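Visit to Joltano tableware works, February

Joltano is at the far end of the Suvuvby estate, past the tyre place. Parking is on the left of the gate. We signed in at 9 and were given overshoes and a visitor badge. Letay Dinsa, who runs the finishing side, took us round for the morning.

## Clay and casting

The clay arrives as powder and is mixed on site in two tanks. Most of the round ware is slip cast in plaster moulds. They have 441 moulds in use and throw them out when the inside starts to lose its edge. The casting room is warm and quieter than I expected. Pieces come out soft, get their rims trimmed with a wet sponge and go on to boards to dry.

The trimming is all done by hand. Anneli Kettunen let us try one each. Mine came out with a wavy rim and went back in the scrap bucket with the rest.

## Kilns

There are two kilns, both electric. The larger one holds 949 small bowls when it is stacked properly. We could not go in as it was cooling, but the door was open a little and we could see the shelves. A full cycle with cooling runs into the next day.

## The Tsegaye range 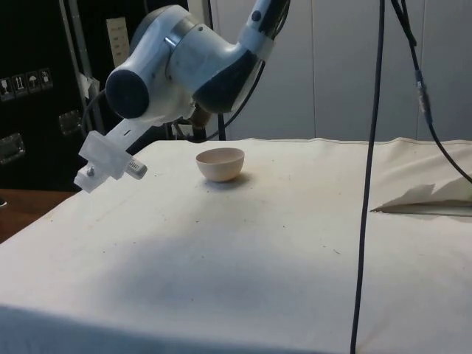 Tsegaye is the matte range and the part of the visit I was most interested in, as we are looking for a small bowl for the café counter. Letay says the colour is the hardest thing to keep steady from one firing to the next. The little round one in pale pinkish beige is the shape I would order. It has a plain body and a wide open rim, and the inside looks the same colour as the outside, so a chip of glaze colour would not show up as a different ring. On a white cloth the pink is faint but you can still tell it from cream.

The minimum order is 60 of one shape. Sinance, the glossy range, can be mixed across shapes, but I did not like the blue. Seconds are sold from a rack by the office, cash or card. I bought a jug with a pinhole under the handle.

Still to ask Letay: lead time for a repeat order, and whether the matte finish marks with metal spoons.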